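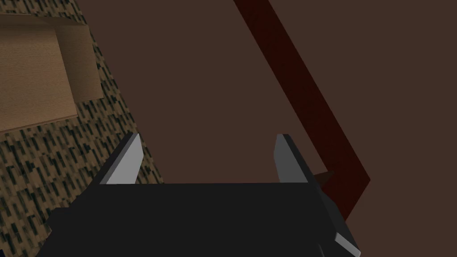

Hi, and thanks for stopping by! I started Dirnham in March with one desk in Hosville and a planner that crashed if you looked at it funny. There are 11 of us now, split between Hosville and Wiltby, and we still write the same kind of thing: software that tells a robot arm where to go and how to get there without hitting stuff.

Our main product is Mackay. It's a motion planner with a simulator bolted on, so you can try a grasp on your laptop before you let it anywhere near real hardware (your gripper fingers will thank you). Most of our days go into the wrist view, the part where the arm has to work out what it's looking at from right behind its own fingers. Wood grain, busy patterns, big plain brown surfaces – we render them all and see what the perception code makes of them.

We keep 92 test scenes and run every one before a release goes out. If 2 or more fail, we don't ship that week, and yes, I've had to write that email to customers more than once.

We love hearing from people who build arms, teach with them, or just got one and can't get it to move. Write to the Hosville office and you'll probably get me. The Wiltby folks handle licenses and school pricing.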